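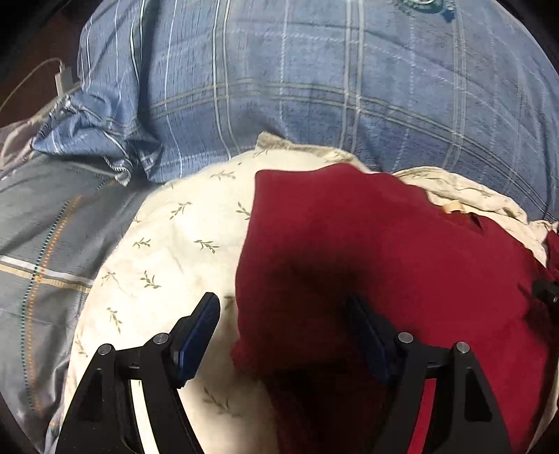 How Cloth Gets Its Color

Most cloth starts out pale. Cotton is off-white when it is picked. Wool can be white, gray or brown, depending on the sheep. To make a red shirt or a blue sheet, someone has to add color and make it stay.

A dye is a colored substance that mixes into water. When cloth is put in a dye bath, tiny pieces of dye called molecules move out of the water and into the threads. Paint mostly sits on top of a surface. Dye goes inside.

Why dye stays put

Some dyes form strong links with the threads. Others need help from a second substance called a mordant, which holds on to the thread and the dye at the same time. Alum, a kind of salt that contains aluminum, is a common mordant.

Where red came from

People have used red dye from the root of a plant called madder for more than 3,000 years. The roots are dried, ground up and soaked in warm water. Another red comes from cochineal, a small insect that lives on cactus plants. Today, most dyes are made in factories.

How patterns are made

If a whole cloth goes into one dye bath, it comes out one color. A pattern of leaves or flowers is usually printed. The printer puts a thick, colored paste only on certain parts of the cloth. With screen printing, each color in the pattern normally needs its own screen. A pattern with 4 colors needs 4 screens, and they must line up closely.

Why colors fade

Sunlight can break dye molecules apart. The broken pieces no longer look the same, so the cloth looks paler. Washing can also carry away dye that was never firmly attached. This loose dye may color other things in the wash, and a white sock can turn pink.

Try a test

Ask an adult to help you cut 3 strips from an old colored rag. Put one in a closed drawer. Tape one to a sunny window. Soak the last one in a bowl of warm, soapy water for an hour, then let it dry. Leave the window strip up for all of April, or any other month, and then compare the strips in daylight. Write down which one changed the most.

Words to know

Dye: a substance that colors threads from the inside.
Molecule: a very small piece of a substance, made of atoms joined together.
Mordant: a substance that helps dye hold on to cloth.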